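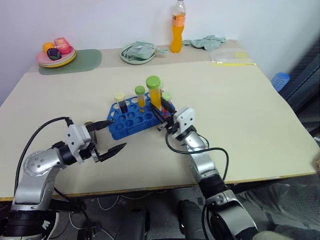
Capped tubes and the blue rack, bench 2.

Home | Checklists | Teaching Labs | Kitchens | Contact
4 min read

Walk-Through Checklist for a Small Teaching Lab, With Comments

Tesora Community Science Rooms, wet room and prep room
Checked by Noura Zoubi, with Widad Saab on the prep side
May 20, 2023

I love doing this one. You get a whole room to yourself for a morning, you open every cupboard, and by the end you know the place better than the people who teach in it! Items are marked OK, FIX or WATCH. My comments follow each item, and Widad's have her initials.

EXITS AND FLOOR

1. Both doors open fully and nothing is stored behind them. OK
The back door used to catch on the mat. The new mat is thinner and the door swings right over it. Lovely.

2. Aisles clear, stools tucked in. OK

3. Floor dry and in good repair. WATCH
One tile by the deep sink is lifting at the corner. It isn't a trip hazard yet but I could get a fingernail under it. Look again at the next visit.

4. Exit sign lit. OK

EYEWASH AND FIRST AID

5. Eyewash runs clear, both nozzles, caps pop off by themselves. OK
I ran it for the full time and the flow was beautifully even. Whoever has been flushing it every week, thank you, it shows. The log is filled in right back to March.

6. Path to eyewash is free. FIX
A cart was parked in front of it. I moved it, but it needs a real home. Could it live beside the paper recycling?
W.S.: It could, if the recycling moves down a foot. I'll try it.

7. First aid kit complete and in date. FIX
Everything is there except the burn gel, and the small bandages are nearly gone. The kit list taped inside the lid is a great idea and I'm stealing it for the other rooms.

FIRE AND ELECTRICAL

8. Extinguisher charged, pin in, tag signed. OK

9. Fire blanket in reach, tabs hanging down. OK

10. No extension cords used as permanent wiring. FIX
The Kang hot plate in the prep room is still on one. There's a wall outlet behind the shelf, so if the shelf shifts over, the cord can go.
W.S.: Shelf is bolted. Work order 213 is in.

11. Plugs and cords sound, no cracks or tape. OK
I ran my hand along every cord I could reach. All good, even the old Filtska shaker, which must be older than some of the students.

BENCHES AND GLASSWARE

12. Bench tops clean, sealed and free of chips. OK

13. Tubes capped and standing upright in a rack when not in hand. OK 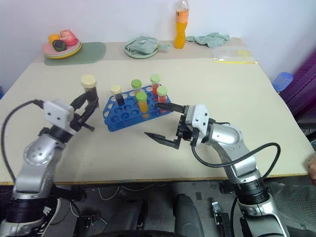 Upright storage is my favorite habit to see in a teaching room, and it has really caught on since last year. A tube lying on its side will find the edge of a bench sooner or later. Please keep going with it, and pass it on to the evening groups too.

14. Every container labeled with contents, date and initials. FIX
Stock bottles are excellent, with big clear print. The wash bottles are the weak spot - two had labels so faded that I had to ask. Use the wipe-proof marker from the prep drawer, and write on the bottle as well as on the tape.

15. Glassware free of chips and stars. WATCH
The 1000 mL beakers are fine. One of the 2000 mL flasks has a tiny mark at the neck. I turned it in the light for ages and still can't decide if it's a scratch.
W.S.: Taken out of use. We have others.

16. Broken glass box present, lined and less than three quarters full. OK

STORAGE AND WASTE

17. Acids and bases stored apart, below eye level, in trays. OK
Such a tidy cupboard. The trays are dry and the inventory sheet matches the shelf.

18. Waste containers closed and tagged. FIX
Tag missing on one. The lid was on tight, so this is a quick job.

19. No food or drink. OK
Not even a coffee cup! The new hook and shelf in the hallway have done more than any sign ever did.

PROTECTIVE GEAR

20. Goggles clean, straps intact, enough for a full class of 12. WATCH
Enough today, with none to spare. Several straps have lost their stretch. The Sidarico ones with the wide band seem to be holding up best, and the younger students say they pinch less.

21. Gloves in three sizes. FIX
Out of small.
W.S.: Small are on the next order, along with burn gel.

22. Coats on hooks, laundered. OK

TO CLOSE OUT

Cart away from eyewash - Widad
Burn gel, small bandages, small gloves - Widad, next order
Hot plate cord - work order already in
Wash bottle labels and waste tag - Noura, before the next class
Loose tile, goggle straps - look again next visit

Signed: N. Zoubi, W. Saab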